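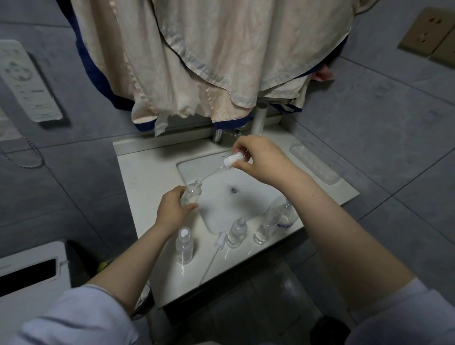
Chapter 14
When a Test Fails

A prediction never stands alone. To test one claim, we lean on many others: that the scale is accurate, that the sample is clean, that the notes were copied correctly.

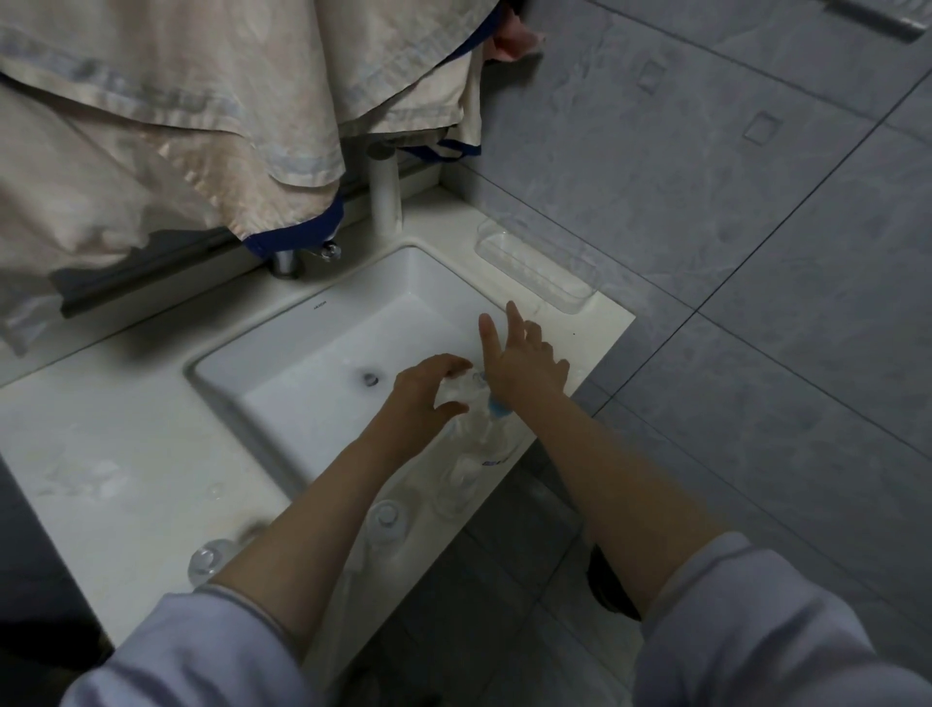 Suppose the result comes out wrong. Logic says only that something in the group is false. It does not say which part. Vy Phan calls this the problem of shared blame (see page 348).

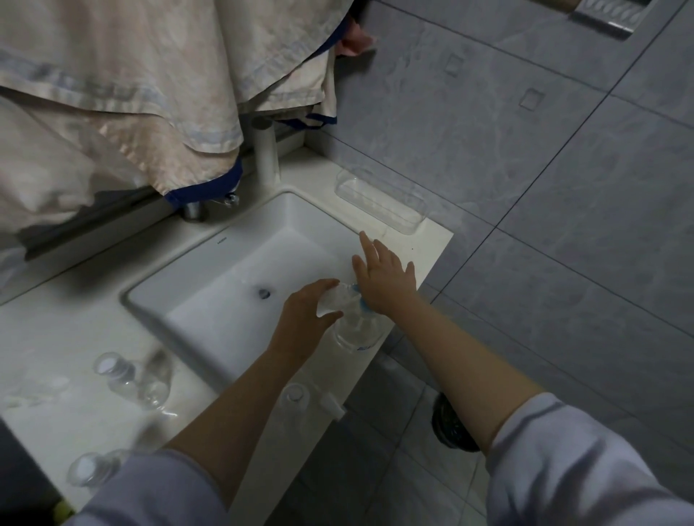

Section 3 looks at how scientists choose what to give up. Before reading it, write down one claim you would drop last, and why.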